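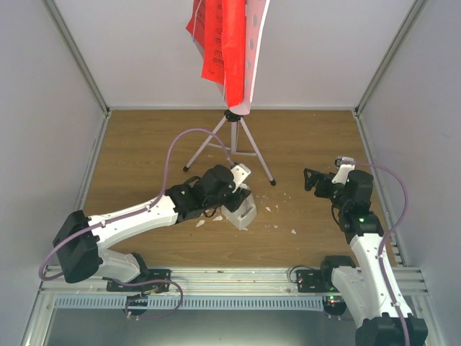
The tripod stand, with red material hanging above it.

From the Stand Closet
Zelarmont Community Winds newsletter, July 12, 2022

Summer is when I finally get around to the music stands, and I'll confess I look forward to it (there is something very restful about wiping down a stand with the windows open and no concert looming). The ones we take to Stulwood for the outdoor concerts have had a hard spring, what with the wind, the wet grass and that long night in the school gym, so I thought I'd share how I go about looking after them, and perhaps tempt a few of you to give your own stand at home the same treatment. Set aside 20 minutes for each one and put the kettle on first!

Start with the legs. Before you put any weight on top, open the tripod all the way and set it on a flat table or floor, then press gently down on the center post. If it rocks, look at the rubber feet. One that has slipped halfway off will tip a stand more surely than any gust, and it will leave black scuffs wherever it goes. A drop of warm soapy water inside the cap helps it slide back on, and then you leave it overnight to dry.

The desk comes next. On the kind with rows of round holes, dust loves to settle around every single one, and a soft paintbrush does a far better job than a rag, which only pushes the fluff through to the other side. Don't forget the lip along the bottom, where I have found cough drops, pencil stubs and, last January, the missing second page of the march we had all been looking for since the fall. The wires that hold your pages should swing easily but stay put when you let go. If yours flop, bend them back toward the desk a little at a time.
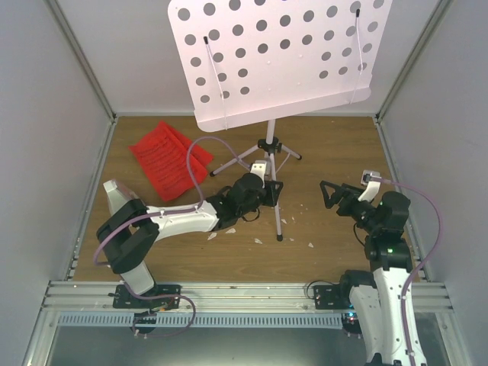 A reader in Stulwood wrote to say that she had given up on page wires altogether and goes back to clothespins every summer, the old wooden sort, two at the top and two at the bottom, and that she hasn't lost a page to the breeze in years. I can't argue with that, although I do find I fumble them on a quick turn, and I once dropped one into a French horn.

Then there is the red fabric, which some of you adore and some of you would gladly see lost in the mail. Pleated pieces look so festive across the front of a band, but the folds go limp if they are stuffed in with the cables. Lay the cloth out, shake it, run your fingers along the pleats in the direction they want to go, and fold it only across the width. If it needs washing, please use cool water and wash it alone. My bath towels have been pink since our first season, so I speak from experience.

Last of all, loosen every clamp before you collapse the legs. Stands put away tight come out stuck, and somebody always ends up wrestling one in the parking lot five minutes before the downbeat.
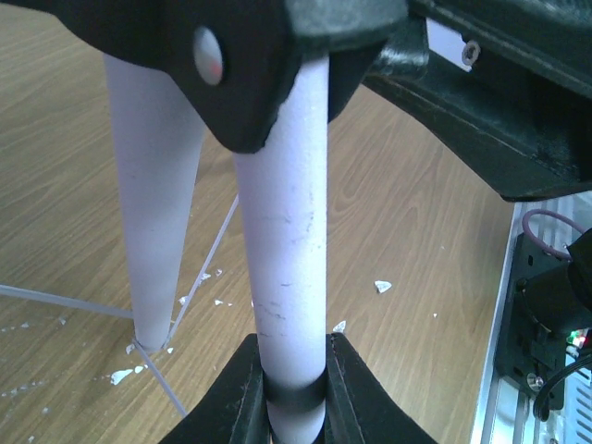 Bringing Your Stand In

If you have borrowed a band stand over the summer, please bring it back to the hall on Ghanem Street before fall rehearsals begin, with a strip of masking tape on anything that sticks, wobbles or squeaks. The spare rubber feet and wing nuts are in the Stokari cookie tin on the closet shelf, and you are welcome to help yourself.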